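Kemeys bimanual project - method review
Minutes, May 17, 2026

Present: Wyn Voyle (chair), Thabiso Modise, Elis Foulkes, Hefin Rosser (minutes)
Apologies: Hywel Probert

1. Previous minutes
Accepted. The action on the Skoto export script is carried over.

2. Training set
TM reported that the Kemeys set now holds 563 accepted episodes. A further 14 were rejected for dropped joint readings. EF asked whether bottle episodes should be labelled per arm or per pair. Agreed: per pair, with the arm making first contact entered in a separate field.

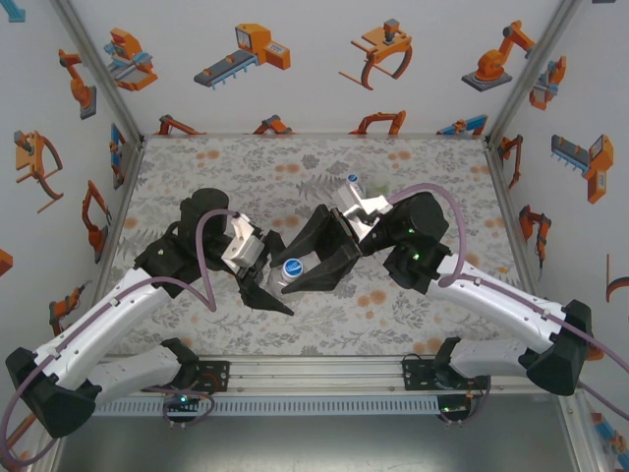

Fig. 1. Bottle task, both grippers at the object.

3. Policy comparison
EF compared the single policy for both arms with the 2 separate policies, using 100 trials each. The single policy did better on bottles. On small objects there was no clear difference - WV thought the start positions too alike for the test to show one. TM to redraw them from the wider grid used in January. Results are not to go to Studlow until the rerun is complete.

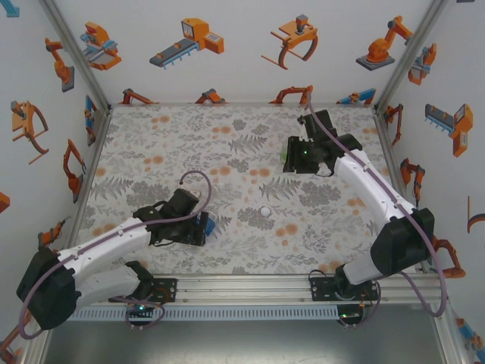
4. Logging
HR noted that Broltura writes gripper width and wrist pose at different rates. Resampling will be done at export, with raw files left untouched.

5. Actions
TM - new start positions, rerun of item 3
EF - pair labels on existing bottle episodes
HP - Skoto export script, including resampling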